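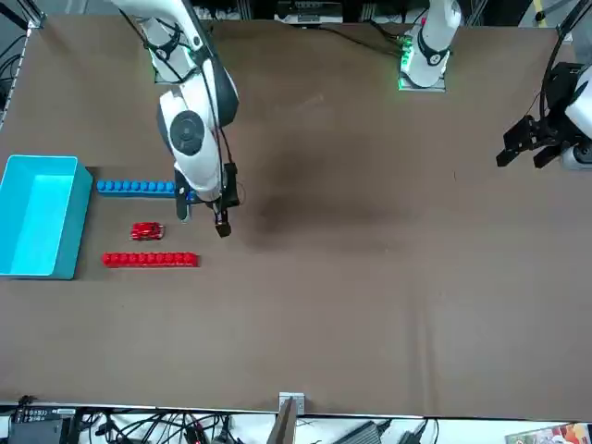
Fig. 19. Open bin at the left side of the table, with a toy car and two brick strips.

4.3 Cleaning hard toys with Filura concentrate

Revised 7/20/18 by Henrik Tiedemann

The label says one rinse and done. We have our doubts, and the steps below assume a bit more work than that.

1. Sort first. Hard plastic goes in one pile. Anything with batteries, fabric, stickers or glued seams goes in another and is wiped by hand (see 4.5).

2. Pull joined bricks apart. A soak does very little for the gap between two bricks, whatever the Callitz leaflet claims.

3. Put 815 ml of warm water in the tub, then add one cap of concentrate. Two caps won't clean any better. You will only be rinsing longer.

4. Lay the toys in and leave them for 19 minutes. Turn over anything that floats.

5. Scrub wheels and studs with a soft brush. The Indo brush is fine. So is an old toothbrush, and it costs less.

6. Rinse under running water until there are no suds, then rinse again.

7. Dry on a rack. Shake toy cars hard – water sits behind the axles and comes out later on somebody's carpet.

CAUTION: Keep the water under 47 °C. Thin plastic parts can warp, and "dishwasher safe" on a box is not something we would bet a toy on.

CAUTION: Do not mix the concentrate with bleach or vinegar.

NOTE: One bottle is sold as good for 400 washes. The one we opened in February was empty well before that, so keep a spare.

NOTE: The Lewis test strips supplied with the older kit are not needed for this step. They turn green in plain tap water too.

If a toy still feels sticky after drying, repeat steps 5 and 6 before you try a second soak. For mold inside squeeze toys, go to 4.6.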